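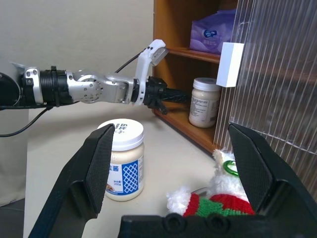 Dutgate bench, shelf task. Jars of paste on and in front of the lower shelf, ribbed clear panel at right.

Progress report, second period
Good Practice for Shared-Space Manipulation: Bench Rules and Recording
Submitted to the Tiedemann fund by Ayana Wolde, project lead

Summary

The grant pays for a written set of working rules for small labs that run two robot arms over one table. In this period we finished the second draft of the rules, ran it at the Dutgate bench, and started the first outside reading at Vekemar. Work is on schedule except for the section on tool changes, which is covered below. Spending is within the approved budget and we are not asking for any change to it.

What was done

The draft now has 8 sections. Of these, five are in a form we would be willing to publish. The other three are workspace limits, tool changes and incident notes.

We tested the draft on one family of tasks: picking and placing household goods at a shelf unit. This was chosen in the proposal as the common case, and it has been a fair test. Glass containers and soft packaging need different grip settings, and a shelf limits how an arm can approach. Two arms working at the same shelf will get in each other's way unless someone has decided beforehand which one moves first.

Operators at Dutgate logged 40 sessions under the draft rules. Each session has a start sheet, a stop sheet and a free text note. The free text notes have been the most useful part. Several of them pointed to wording that two operators had read in two different ways, and that wording has been changed.

Main changes to the draft

Section 2, right of way. The first draft said that the arm closer to the object has priority. Operators did not like this, as "closer" is hard to judge from a wrist view and changes as the arms move. The new text says that priority is set on the start sheet for each task and stays the same until the stop sheet is signed. The arm without priority stays out of the shelf opening while the other one is in it.

Section 3, glass. Grip force limits for glass are now set per container and written on the start sheet. A container that has not been listed may not be lifted. We also added a rule that a glass object is released only when its base is fully on the surface. An operator had asked whether a partial overhang on a shelf edge was allowed, and the first draft gave no answer.

Section 4, clear materials. This is new. Transparent panels and doors are a known problem for depth sensing, and the first draft left them to the judgment of the operator. The text now asks that any clear panel near the work be entered in the scene model by hand and checked at the start of each session. Ribbed plastic is named in the text, as it blurs what is behind it.

Section 5, items not in the task. Objects that stay on the table must be listed on the start sheet as "present, not handled." The reviewers at Vekemar have asked whether this is too much paperwork for a small lab. We think a single line is enough and will offer a shorter form.

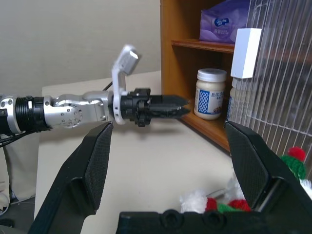

Dutgate bench. Closed gripper in front of a jar on the lower shelf; second gripper open in the foreground.

Points still open

Tool changes. We had planned to finish this section by June and will not. The draft assumes that grippers are swapped with the arm powered down. The Pamov controller we use keeps its last tool setting after a restart, so powering down does not by itself guarantee that the right tool is loaded. We need a check that an operator can do in under a minute. Two versions are being tried, and we will pick one next period.

Stopping distance. Section 1 asks for a minimum gap between the arms but does not give a number. Outside readers want one. Our view is that the number depends on speed and payload, and that a table of values would serve better than a single figure. The table is almost complete for low speeds. We have no data yet for faster moves and do not plan to collect any at a bench with glass on it.

Incident notes. Operators report clear faults well but are slow to write down small ones, such as a brush against a shelf board. We have cut the incident form to half a page and moved it to the back of the stop sheet. It is too early to say if this helps.

Plan for next period

— Finish tool changes and circulate it with the low-speed table.
— Collect written comments from Vekemar on all sections.
— Run the shelf task with operators who had no part in writing the draft.
— Prepare the short start sheet.

Request to the fund

We would like the name of a second outside reader, preferably a lab with a different make of controller. The current text leans on the Pamov setup in places where it should be general, and we are not well placed to find all of these ourselves. The session sheets are available on request and can be sent with operator names removed.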